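I've had the Lodel folding dish rack since December and I'm still a bit giddy about it, so here goes. Our kitchen is tiny. The old rack took up half the worktop, grew orange gunk in its corners and tipped over if you put a saucepan lid at the wrong end. I put up with it for years!

The Lodel opens out in 2 seconds (lift one side, push down, click) and folds flat enough to slide behind the bread bin. I bought mine from Tadesell, order number ending 267 if anyone there wants to check I'm real, and it came in a plain cardboard box with no plastic at all.

**Plates and bowls.** It's brilliant with plates. The slots are set at a slight lean, so dinner plates stand up without knocking into each other. Deep pasta bowls are fussier - they go in every other slot, and even then the end one likes to slump forward.

**Glasses and mugs.** Mugs are fine anywhere. Tall glasses want the side rail, and I wouldn't trust it with anything on a thin stem.

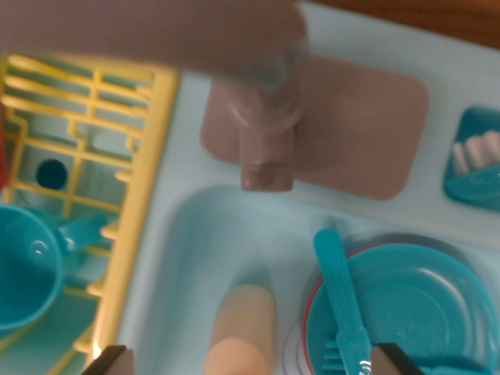
Does it need a tray underneath?

Mostly it doesn't, if you can stand it with the spout end over the sink. On a flat worktop away from the sink you'll want a tray or a folded tea towel, and the tray is sold separately, which I did grumble about.

**Cleaning.** A quick scrub with an old toothbrush every fortnight keeps the hinges clear. We have very hard water and the chalky marks come off with vinegar. The rubber feet pull off for washing, and I've already lost one down the back of the cooker.

I did try the Proltholm before this one, borrowed from my sister. It's heavier and nicer looking, and it holds more cutlery, but it doesn't fold and one of its feet squeaked every time I put a plate in. If you've got the room you might well prefer it.

Cutlery is the Lodel's weak spot. The pot is shallow, so wooden spoons lean out and fall on the floor. I've hung a deeper one off the side with a hook and that's been great.

4 out of 5 from me, and I'd buy it again tomorrow - in the green this time.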